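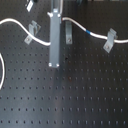

March 2025

Quick one because I have to be out the door in twenty minutes and I promised myself I'd post before the draft is due.

So. The Prulberg workshop. Applied in December, forgot about it, got in. Six weeks, Tuesday-night kind of thing except it moves around depending on when the library lets us have the upstairs room. Eleven of us. Everybody brings pages, everybody reads everybody, no skipping.

First assignment was a short story, 3000 words max. Mine came in at 3000 on the dot, which tells you how much I'd been shaving at it. Took out a whole aunt. She was a good aunt too.

Then Yareli Alvarado (she runs it, two novels out, writes all her notes in pencil) handed it back and said, very nicely, that the story starts on page four. Page four! I sat there nodding like I'd known that. Went home, ate cereal standing up, opened the file, cut the first three pages and read it again. She was right. Annoying.

It's at 2000 words now. The opening is just the sister on the ferry with the wrong suitcase. No weather, no childhood, no history of the town. I kept one line from the old beginning and tucked it in near the end, where it sounds like somebody remembering somthing.

Other stuff, in no order:

– Reading aloud is awful and I should of been doing it for years. Found a sentence with four "just"s in it.

– Dialogue. I had everyone answering the question they were asked. Yareli had us rewrite one page where no one answers anything. Half of it was nonsense but the other half is in the new draft.

– I still can't do titles. It's called "Mellow" at the moment, after the boat. Open to offers.

The novel is not dead, for those who ask (hi mom). It's 324 pages and it's in a drawer until the workshop's over. I did peek. Chapter two is fine. Chapter nine is two people walking to a car.

Oh and the Gruvdale reading! They do an open mic in the back of Orozco, the bookstore on the corner by the bus stop, and our group has been offered a slot at the next one. Five minutes each. I signed up and then felt sick all through dinner. They've got 80 chairs and I am told they fill them, so if you come please sit near the front and look interested. I'm reading the ferry part. Timed it on the kitchen timer and got six minutes ten, so something has to go, probably the bit with the sandwich.

Currently reading: nothing but other people's pages. There's one in the group about a piano tuner who stops going home and I think about it constantly. Want to steal the ending. Won't.

Ok, shoes, keys, pages. Still need to print the pages – will put up the new first paragraph next time if it survives the group.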